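**Latico — progress report to Sondero, period ending October 24, 2020**

The company has completed the move of its storage customers to the subscription service, as agreed in the April plan. Of 239 business accounts, all but nine have now signed new terms. Those remaining are held up by older contracts with Kunder, which run to the year end.

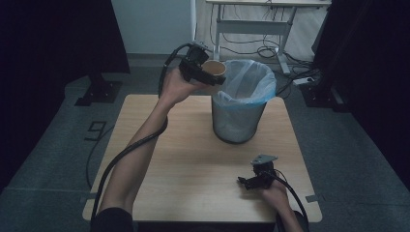

Recurring income now covers the monthly cost of the hosting agreement with Tran. The second part of the loan has therefore not been drawn, and the board asks that it stay available on the present terms until the accounts are closed.

Spending on sales was 10 per cent under budget. Two posts in the support team remain vacant — both have been advertised again — and response times for smaller customers are slower than we would wish.
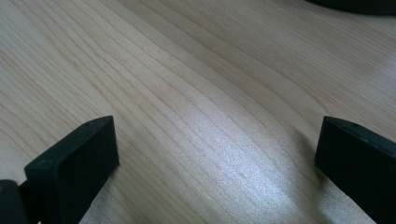 *Wooden tabletop, close view.*

The price review has been put back to allow customers a full quarter on the new terms. No change is proposed to the repayment timetable. A revised cash forecast and the list of outstanding accounts will be sent to Sondero under separate cover.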